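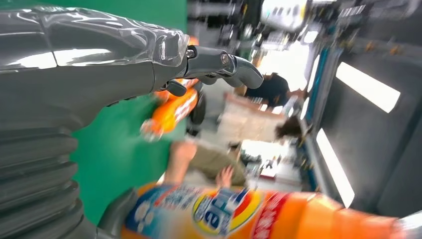

Contact lenses: questions we often hear at Waltwood Opticians

Can I wear lenses if I have astigmatism?
Yes, in most cases. You will need toric lenses, which have a different power in different directions. They must sit in the correct position on the eye, so the fitting takes a little longer than for ordinary lenses.

How long is the first appointment?
Please plan 90 minutes. Mirjana Dimitrov measures your eyes, puts in the trial lenses and lets them settle for 30 minutes before she checks them. After this you practise putting them in and taking them out.

Is my child too young?
We do not have a fixed age. Our youngest wearer at the moment is 13. More important is that the child wants the lenses and can keep the hands clean. A parent must come to the fitting.

May I sleep in my lenses?
Only if your optician told you so. Sleeping in lenses which are not made for it raises the risk of infection very much.

Can I rinse them with tap water?
No, never. Water can carry small organisms that are dangerous for the cornea. Also the case should not be rinsed with water. Use fresh solution, and let the case dry open with the face down on a clean tissue.

What about swimming?
Take the lenses out before. We can order swimming goggles with your prescription at the Hanside shop, please ask for Blagoje Softić.

My eye is red and it hurts. What should I do?
Take out the lens at once and do not put it back. Keep the lens and the case, and call us the same day. If the pain is strong, or you see worse than usual, or the light disturbs you, go directly to the emergency eye clinic.

How often do I need a check?
Once a year, even when you feel no problem. New wearers come also after two weeks.

Are the shops open in August?
Hanside is open as normal. The Ostine shop is closed for the first two weeks of the month.

Last updated: 18 February 2020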